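Warum mein WLAN im Arbeitszimmer abends schlappmachte

Seit dem Umzug nach Fullen habe ich ein Arbeitszimmer mit Blick in den Garten, und ich liebe es sehr. Weniger geliebt habe ich, was dort jeden Abend mit der Verbindung passierte. Tagsüber lief alles wunderbar, Videokonferenzen, große Uploads, gar kein Thema. Und dann, irgendwann nach dem Abendessen, wenn ich mich noch mal gemütlich hinsetzen und am Blog basteln wollte, tröpfelte es nur noch. Seiten bauten sich halb auf, das Radio stotterte, und mein Mann rief aus dem Wohnzimmer, bei ihm sei alles bestens. Danke auch, Schatz!

Natürlich habe ich zuerst den Router verdächtigt. Das ist ein Tunano, den wir noch aus der alten Wohnung mitgebracht haben, und der dort im Flur gestanden und brav alles versorgt hat. Also neu gestartet, Firmware aktualisiert, wieder neu gestartet, den Kanal gewechselt. Einen ganzen Abend lang habe ich mich darüber gefreut, wie gut das jetzt geht, und am nächsten war alles wieder beim Alten.

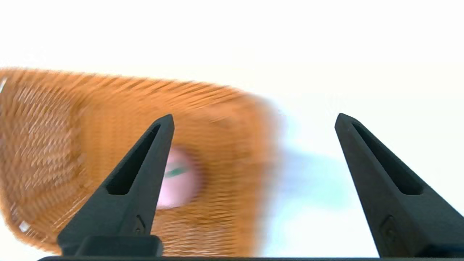
Danach habe ich etwas gemacht, wozu ich mich sonst selten aufraffe, nämlich Buch geführt. 12 Abende lang habe ich mir notiert, wann es langsam wurde und mit welchem Gerät ich gerade unterwegs war. Der Laptop war jedes Mal betroffen, das Telefon fast nie, und das hat mich dann doch stutzig gemacht, denn beide liegen ja auf demselben Schreibtisch. Ein Blick in die Netzwerkübersicht zeigte, dass das Telefon im 5-GHz-Band hing und der Laptop stur im anderen, dem alten mit 2,4 GHz. Dort tummeln sich abends offenbar sämtliche Nachbarn (ich habe die Liste der fremden Netze gesehen, du meine Güte), dazu unser Babyfon und der Fernseher im Gästezimmer.

Ich habe die beiden Bänder also getrennt, dem schnelleren einen eigenen Namen gegeben und den Laptop das alte Netz vergessen lassen. Das half schon deutlich, nur reichte das Signal durch die dicke Wand nicht immer. Bei Pollik im Ort habe ich mir deshalb noch zwei Meter Netzwerkkabel und einen kleinen Access Point geholt. Der steht jetzt im Zimmer nebenan, wo zum Glück schon eine Dose in der Wand war, und funkt von dort herüber.

Seitdem ist Ruhe, auch abends um neun. Im September kommt der neue Anschluss, dann darf ich vermutlich wieder von vorn anfangen, aber bis dahin genieße ich das erst mal. Falls jemand von euch Erfahrung damit hat, wie man einem alten Drucker beibringt, dass sein Netz jetzt anders heißt: Ich freue mich über jeden Kommentar!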